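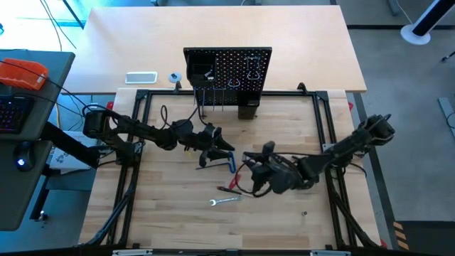
Setting up a small pegboard workbench (and keeping it tidy)

I've put off writing this up for ages, mostly because my own shed is in no state to be giving anyone advice. But I've now helped set up three of these little benches, the latest with Umesh Nigam, and people keep asking me the same things, so here's the whole method in one spot. You don't need a big space. You don't need to be any good at carpentry either, which is lucky for me!

What you'll want

A timber benchtop, a black or white pegboard with the holes already in it, a solid post or bracket to hold the board upright, a small bin that hangs on the board, and a handful of hooks. Plus your tools, obviously. I spent $174 on my last one, not counting the benchtop, and I could have done it for less if I hadn't been fussy about the hooks.

Step 1: Clear everything off and sort it

Tip the lot out. All of it, even the drawer you're frightened of. I sort into things I turn with (screwdrivers, hex keys), things I grip or tighten with (wrenches, pliers), things I cut with, and bits. Bits is always the biggest pile. Nuts, washers, odd screws, the mystery key from a flat-pack wardrobe that went to the tip years ago.

If you've got doubles, keep the nicer one at the bench and put the other in the car or the kitchen drawer. My mate Markos Konstantinidis had 15 hex keys when he did his and only four sizes between them.

Step 2: Put the board at the back, in the middle

Not off to one side. I did that the first time and spent a whole winter leaning across my own work to reach a wrench. Centre it along the back edge and get a post in behind or under it so it doesn't wobble when you pull something off a hook. Screw it down properly — double-sided tape is not going to cut it, and yes, I tried.

Check the hole spacing before you buy hooks, too. They're not all the same, and a hook that's slightly too fat for its hole is a misery.

Step 3: Bin up high, long skinny things underneath

The small bin goes on the upper left of the board. That suits me as a right-hander, so swap it over if you're not. Screwdrivers and other slim tools hang in a row below it, pointing down. You can see every tip from where you're standing and grab the one you want without rummaging.

Leave a bit of room between each one. It's tempting to squeeze in a few extras but then you knock two off every time you reach for the third.

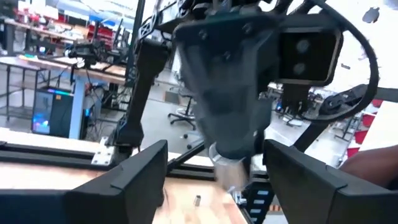 Small metal fittings are the other thing to think about while you're at it. They roll, they hide under whatever you've put down, and they love the edge of the bench. I keep a jar lid handy and drop them in there as I go, then empty the lid into the bin when I've finished. A magnetic dish is fancier and does the same job.

Step 4: Hooks for the wrenches

I like to hang combination wrenches straight up and down, with the open jaw at the bottom and the ring over the hook. They sit flat that way and don't swing about. Mix your hook sizes a little, as a small U-shaped one is plenty for a single wrench, and a taller squared-off one is good for anything with a bulky handle.

Don't fill the board on day one! Use the bench for a couple of weeks and move things when your hand goes to the wrong spot. Mine got shuffled around so many times that I gave up on drawing outlines.

Step 5: Give the scissors a proper home

Scissors are the tool that wanders most in our house. They go off to wrap a present and you don't see them till Easter. Get a pair with bright handles, blue or red or whatever you'll spot from across the room, and hang them by one loop on a hook that's only for them.
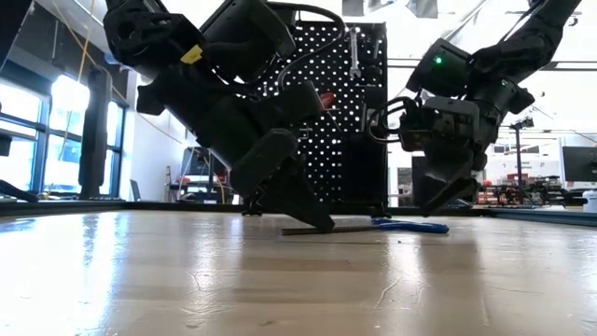
Blades closed before you put them away, please, and wipe them if you've been cutting tape. The gunk builds up near the pivot and they start chewing instead of cutting. A bit of eucalyptus oil on a rag gets it off.

Step 6: The end-of-job tidy

This takes me a couple of minutes. Wrenches first, then screwdrivers, then hex keys, then scissors, and loose nuts last of all. Then run a dry cloth over the timber. If you have a second desk close by, keep your phone and your roll of tape over there so the bench itself stays for tools.

Zoi Vasilakis reckons the tidy should happen before the cup of tea and I reckon it should happen after. Either's fine as long as the scissors are back on their hook.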